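Workplace Inspection Checklist with Comments
Area: Unddale, Room 3, worktables and adjoining desk
Inspected by: Osvaldo Carbone
Round: October, Friday morning
Result: Pass with actions

How to read this sheet: each item is marked OK, ACTION or N/A. Comments are only written where there is something to say. Items marked ACTION go on the board by the door and stay there until signed off.

1. Access and walkways

1.1 Door opens fully - OK
1.2 Walkway to exit kept clear - OK
Comment: Measured at the narrowest point. The chair that was blocking it on the last round has been moved.
1.3 Floor free of trip hazards - OK
1.4 Exit sign lit - OK
1.5 Extinguisher in place, tag in date - OK
Comment: Bracket is a little stiff. The extinguisher does come off it, but you have to lift first and then pull.

2. Electrical

2.1 Plugs and sockets undamaged - OK
2.2 No extension cord plugged into another - ACTION
Comment: One found under the desk. Replace with a single longer cord. The store has the Grunetti ones on shelf 10.
2.3 Wall cables kept off the floor - OK
Comment: The black cables along the white wall section hang free. They are off the floor, so I have passed it, but I would like clips on them before the next round.
2.4 Test labels present - OK

3. Worktable

3.1 Table stable, does not rock - OK
3.2 Edges sound, no splinters - OK
Comment: Ran a cloth along the light wooden edge on all sides. It didn't catch.
3.3 Surface clean - ACTION
Comment: Crumbs and marks on the white gridded surface. Brush off first, then wipe with the Vendari cleaner, then a dry cloth. Do not scrape with a blade. If the marks don't lift after two tries, leave them and write it here.
3.4 Surface free of cuts and raised spots - OK
3.5 Items standing on the table are steady - OK
Comment: Pushed the metal pole lightly at mid height from each side. The round base stayed flat. Keep it where it can't be caught by a sleeve.
3.6 Utensils put away when not in use - ACTION
Comment: Spatula on the table. Wash it and put it in the drawer. It has a soft pale head and a green handle, so it goes with the soft-head tools and should not be mixed in with the metal ones.
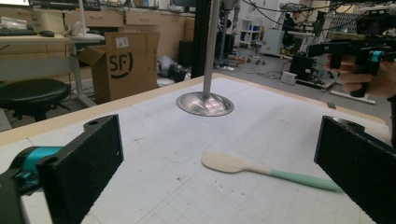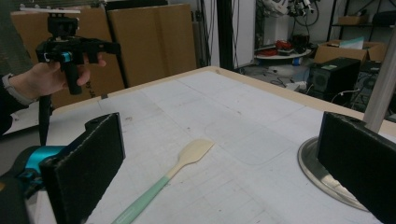
Items 3.3, 3.5 and 3.6. Spatula and round-based metal pole on the gridded worktable.

4. Utensils and small tools

4.1 Heads firmly attached to handles - OK
Comment: Twisted each one by hand. One ladle in the drawer has a slight turn in it. Not enough to take it out of use, check again next time.
4.2 No split or melted edges - OK
4.3 Drawer divider in place - OK
4.4 Knives in block or sheath - N/A
Comment: No knives kept in this room.

5. Boxes and storage

5.1 Boxes kept off walkways - OK
Comment: The cardboard boxes behind the table are out of the walking line.
5.2 Boxes closed or flattened - ACTION
Comment: The one with the big SF on it has its flaps open. Tape it shut if it is being kept. Flatten it if it isn't, and take it down to the paper cage.
5.3 Boxes labeled with contents and owner - ACTION
Comment: Write on the side that faces the room. Marker is in the desk drawer.
5.4 Shelf load limit posted (50 kg per shelf) - OK
Comment: The notice has been reprinted. The old one had faded.
5.5 Nothing stored above head height without a step available - OK

6. Desk

6.1 Keyboard and mouse clean and in working order - OK
6.2 Monitor steady - OK
6.3 No food or open drinks at the desk - OK
6.4 Chair height lever works - OK

7. First aid

7.1 Kit present and sealed - OK
7.2 Contents list matches kit - ACTION
Comment: List says burn gel, kit has none. Order form 233 filled in and left with Butkienė, who handles supplies for this floor.
7.3 Emergency numbers posted - OK

Actions still open from the last round

Door closer slams - fixed, closed.
Missing drawer divider - fixed, closed.
Ceiling light flickers over the desk - still open. The tube has been changed once and the flicker came back, so it needs an electrician to look at the fitting.

Sign-off: O. Carbone
Copy to: room binder, floor office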